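Aufbewahrungsbox aus Stoff

Eine Aufbewahrungsbox aus Stoff (auch Stoffbox, Textilbox, Faltbox) ist ein oben offener oder mit Deckel versehener Behälter, dessen Wandung ganz oder überwiegend aus textilem Flächengebilde besteht. Sie dient im Haushalt der Lagerung von Kleidung, Spielzeug, Wäsche und leichten Kleinteilen, meist in Regalen oder Schrankfächern.

Aufbau

Die Wandung besteht je nach Ausführung aus Baumwolle, Leinen, Polyester-Gewebe oder Vliesstoff. Man unterscheidet zwei Bauarten. Bei der versteiften Box sind Pappen oder Kunststoffplatten in Taschen der Seitenwände eingenäht. Die unversteifte Box erhält ihre Form allein durch Stoffstärke, Nähte und Füllung; ihre Seiten geben im leeren Zustand nach. Beiden Bauarten gemeinsam ist in der Regel ein fester Boden, der als lose Platte eingelegt oder mit einem Klettstreifen fixiert wird. Wird er entnommen, lässt sich die Box flach zusammenlegen.

Griffe sind als aufgenähte Schlaufen, als Kordeln oder als eingefasste Grifflöcher ausgeführt. Die Naht am Griffansatz gilt als häufigste Schadstelle.

Ausführungen

Das Modell Genda wird mit einem Flächengewicht von 300 g/m² angeboten, das ungefütterte Modell Postcombe ist leichter und nur für Textilien vorgesehen. Bedruckte Boxen tragen meist Streumuster in Reihen, die über die Nähte hinweglaufen. Der Druck liegt bei einfacher Ware nur auf der Vorderseite - der Boden ist dann häufig einfarbig dunkel abgesetzt.

Verwendung

Stoffboxen eignen sich für leichte, unempfindliche Gegenstände. In der Küche nehmen sie Geschirrtücher oder einzelne Kunststoffdeckel auf, die nach Größe sortiert hochkant gestellt werden. Feuchte Teile sind vorher zu trocknen, andernfalls bilden sich Stockflecken.
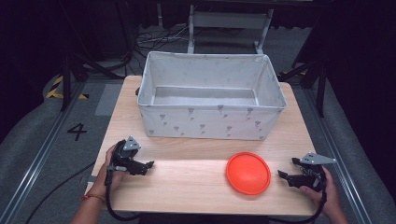
Eine Leserzuschrift von Huanca widerspricht der verbreiteten Empfehlung, Deckel in weichen Boxen hochkant zu lagern: Ohne Trennwand kippten sie beim Herausziehen um, und die Seiten beulten sich aus; ein niedriger Einsatz aus Karton schaffe Abhilfe.

Pflege

Die Bodenplatte ist vor der Reinigung zu entnehmen. Baumwollboxen ohne eingenähte Pappe sind meist bei 30 Grad waschbar, versteifte Boxen werden nur feucht abgewischt. Getrocknet wird stehend, mit nach oben gerichteter Öffnung.

Siehe auch: Regalkorb, Utensilo, Wäschesammler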